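Lesezeit: 4 Minuten

Freitag, 25. August 2023

Wieder ein Tag mit Geschirr. Meine Mutter fragt am Telefon immer noch, was ich eigentlich arbeite, und ich sage inzwischen: Küchenhilfe. Das kommt der Sache näher als alles, was in meinem Vertrag steht.

Auf dem Zettel stand der Fingervergleich. Glatte Finger von Goso gegen die mit dem filzartigen Belag, dazu die Frage, ob wir bei der Doler-Steuerung bleiben oder endlich auf die Ngubane umsteigen, von der Janaka schwärmt wie andere Leute von Südtirol. 100 Griffe pro Variante, Tassen aus dem Abtropfgitter und wieder hinein. Janaka hat dafür eine Tabelle angelegt, die mehr Spalten hat als wir Ideen.

Vormittags die glatten. Am Henkel gehen sie ordentlich, am Rand auch, solange der Winkel stimmt. Bei glasierten Rundungen fängt das Elend an. Der Finger rutscht, die Steuerung meldet einen erfolgreichen Griff und fährt sehr würdevoll mit leeren Händen davon. Die Doler hat ein Vertrauen in sich selbst, um das ich sie beneide.
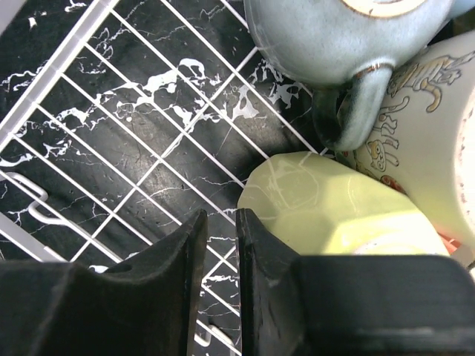
Gegen elf habe ich die Schließkraft hochgesetzt. Janaka stand daneben und machte dieses Geräusch, das er macht, wenn er nichts sagen will. Eine Untertasse später (seine, von zu Hause, angeblich ein Hochzeitsgeschenk) war die Schließkraft wieder unten. Im Protokoll steht jetzt „Verlust Prüfkörper“.

Mittags Linsensuppe aus der Mikrowelle. Asanka hat angerufen und wollte wissen, ob er Falircombe schon Zahlen schicken kann. Ich habe gesagt, er kann ihnen die Zahl der Spalten schicken.

Danach auf Belag umgebaut. Die Schrauben sitzen so, dass man entweder sieht, was man tut, oder den Schlüssel ansetzen kann. Mit dem Belag ist der Griff deutlich gutmütiger, er verzeiht einen schiefen Anflug, und die Tasse dreht sich kaum noch weg. Dafür frisst er Licht. Die Handgelenkkamera sieht unten einen großen schwarzen Klumpen, regelt die Belichtung hoch, und alles Helle dahinter säuft in Weiß ab. Ich hatte die Automatik seit Wochen abschalten wollen. Steht auf einem anderen Zettel.
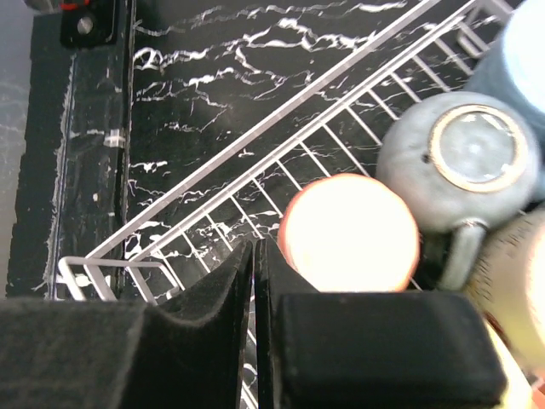
Also feste Belichtung, von Hand gesetzt, drei Anläufe. Beim ersten war alles Nacht, beim zweiten alles Winter. Beim dritten ging es, und genau da kam jemand aus dem Nachbarbüro und machte die Deckenlampe aus, zum Stromsparen. Ich habe mich bedankt.

Was mich weiter ärgert, ist der marmorierte Tisch. Weiße Adern auf Schwarz, darüber ein helles Drahtgitter, und dann soll ein armes Modell entscheiden, was davon Draht ist. Ich brauche dafür selbst manchmal zwei Blicke. Arif wollte den Tisch so, „wegen der Abwechslung in den Daten“. Arif arbeitet seitdem überwiegend von zu Hause.

Ab drei dann die Ngubane. Die Inbetriebnahme ging schneller als gedacht, was mich misstrauisch gemacht hat, völlig zu Recht. Sie regelt weicher und hört beim Schließen früher auf. Allerdings kommen die Gelenkdaten mit bis zu 9 Millisekunden Verzug an, und beim Abspielen gegen das Bild der festen Kamera merkt man das: Der Arm ist schon bei der Tasse, die Daten trödeln noch auf dem Flur. Den linken Arm habe ich für die Serie geparkt und nur den rechten laufen lassen. Zwei gleichzeitig hätte ich heute nervlich nicht geschafft.

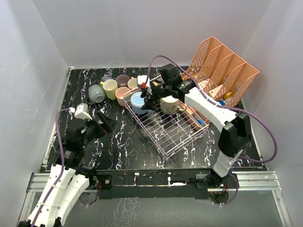 Stand am Abend: Der Belag bleibt dran. Bei der Steuerung bin ich für die Ngubane, sage das Janaka aber erst am Montag, er wird sonst das ganze Wochenende recht haben. Preislich reden wir über 3000 Euro gegen 400 für die Verlängerung der alten, und Asanka wird fragen, was die zusätzlichen Euros können. Sie können Tassen vorsichtig anfassen. Das konnte ich früher gratis.

Zu Hause stand der Abwasch von gestern. Ich habe ihn mir kurz angesehen – schwierige Beleuchtung, verdeckte Henkel – und bin ins Bett gegangen.

Kommentare (4)

Nuwan Uddin
Welche Klebung nehmt ihr für den Belag? Bei uns wandert er nach ein paar Tagen Richtung Fingerspitze.

Jamie Wainwright
Den Verzug hatten wir auch. Zeitstempel auf der Steuerung setzen und nicht erst am Rechner, dann wird es erträglich. Weg geht er davon leider nicht.

Janaka Majumder
Es WAR ein Hochzeitsgeschenk. Und ich lese hier mit, Montag hat sich also erledigt.

Arif Gunawardena
Der Tisch ist super.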